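About Prillari

Prillari is a packaging compliance and print specification firm. We prepare label copy, nutrition panels, allergen statements and dielines for small and mid-sized food manufacturers, and check supplier proofs against the current labelling requirements before plates are made. The practice was started by Rafia Gondal and Talha Soomro, who had previously worked on opposite sides of the same print contracts.

Our register holds 2,620 approved label files. Each file carries a revision history, the substrate specification and the name of the reviewer who released it. Clients may request a copy of any record at no charge.

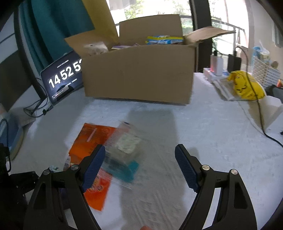

Colour and legibility are reviewed under a separate procedure. Minimum type height is measured on the final artwork at print size, and contrast is assessed between the text colour and the ground it sits on. White text reversed out of orange, as on the printed package lying on the white cloth, is a combination we assess case by case, as small type can fill in on press and the contrast margin depends on the shade of orange. Where the margin is too narrow we recommend a darker ground or a heavier weight.

Proofs are returned within 3 working days. Artwork that fails on allergen wording is returned the same day with the clause marked.

We have 13 staff at two offices. The Onotum office handles dry goods and confectionery; the Mesuton office handles chilled and frozen lines and maintains the archive. Label reviews are available in 17 languages, with translated copy checked by a second reader.

Enquiries about new files should include the product formulation, net quantity and intended market.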